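Home | Advice | Kitchen | Cleaning | Storage | Contact

Care of Household Gloves and Work Surfaces

Prepared by Rehema Ondieki, Home Advice Service, Memwood Residents' Association

14 comments | 369 shares

Reusable gloves are among the least expensive items in a household and among the most often neglected. A pair that is rinsed, dried and stored correctly will serve for several months of ordinary washing up and cleaning. The guidance below replaces the sheet issued to residents last November and applies to rubber, vinyl and nitrile gloves used in kitchens, bathrooms and utility rooms.

Choosing a size

Gloves should reach well past the wrist and should close comfortably over the hand without pulling at the fingertips. A glove that is too tight will split between the thumb and first finger. One that is too large makes it difficult to hold wet glass or crockery safely. Residents with a latex allergy should select nitrile or vinyl and should check the packet each time they buy, as manufacturers change materials without altering the color.

Keep separate pairs for separate tasks. One pair for dishes, one for bathrooms and one for outdoor work is sufficient for most homes. Mark the cuffs with a laundry pen, or buy a different color for each room.

Before use

Remove rings and watches. Check each glove for holes by filling it with cold water and squeezing gently over the sink. Hands should be clean and fully dry before the gloves are put on. When working with the arms raised, fold the cuffs back to form a small gutter — this prevents water from running down to the elbow. 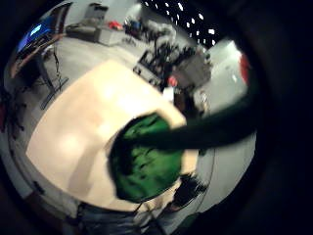
Table and counter surfaces require a little attention of their own. Wipe away crumbs first with a dry cloth, then wash with warm water and a small amount of dish soap. Rinse the cloth and go over the surface a second time, as soap left behind will dry to a dull film. Pale surfaces show tea, turmeric and beet stains quickly. A paste of baking soda and water, left for 30 minutes and wiped off with a damp cloth, will lift most of them. Test the paste on a hidden corner before treating a visible area, and do not use it on natural stone or waxed wood.

Bleach and vinegar must never be combined, whether in a bucket, on a cloth or on the surface itself. The same applies to bleach and ammonia. Open a window when using any strong cleaner.

After use

Rinse the outside of the gloves while they are still on the hands. Peel them off from the cuff, turn them inside out and hang them by the fingertips until the lining is dry. Turn them back and dry the outside. Do not place gloves on a radiator or in direct sun, which causes rubber to become brittle. A light dusting of cornstarch inside each glove will absorb moisture and make the next use easier.

Discard gloves that feel sticky, have cracked at the folds or retain an odor after washing.

Questions about this page may be addressed to Samah Lahlou at the Memwood office, open until 3 in the afternoon.

Share | Print | Back to Cleaning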